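Monday, February 10, 2025
Worow bench, soft-top table

Back on the table covering today and I'm so glad we kept the blue-gray fabric! The Drudomstead offcut we tried before it was stiffer and everything slid on it. This one has a bit of nap, so a bottle put down stays put, and you can brush it one way and see exactly where something has been dragged. Very handy for notes.

Weights first, while I remember. Small weights box from Worbridge reads 900 g on the old scale and 900 g on the new one, so the two finally agree and I can stop writing both down. Big tub of rinse sand is 2357 g with the lid on. Shelf board with brackets, 1087 g.

Main fun of the day was trying ordinary household stuff as stands and trays. The mint-green dustpan is my new favorite. The scoop has a low raised lip along the back and sides, so it works as a shallow tray, and the oval hole in the handle means it can hang on the Tamayo rail with everything else. I put the GanCan water bottle upright on the scoop and left the sauce bottle (the one with the pinched waist) at the back by the curtain. 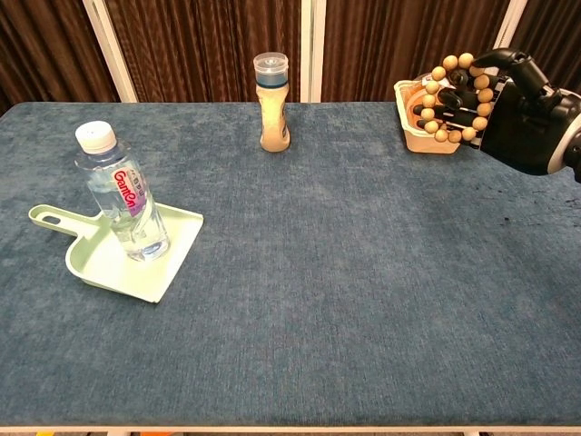 Tall things on the soft top

A narrow bottle on fabric is a different animal from the same bottle on a hard bench. It leans a little before it settles, and if the cloth has a ruck under it you get a slow tilt that's easy to miss. Smooth the fabric toward the front edge first, then place the bottle, then let go. I kept forgetting the smoothing and had to start over more than once.

The waisted shape is lovely to pick up, by the way. Your grip goes straight to the narrow part. More of those, please, if anyone is emptying a fridge.

To do
Hang the curtain a touch higher, it catches on the back of the table when I pull it across.
Wash the dustpan properly before it goes back to being a dustpan.
Try the same layout with a half-full bottle.
Order more of this fabric, the roll has to last until July.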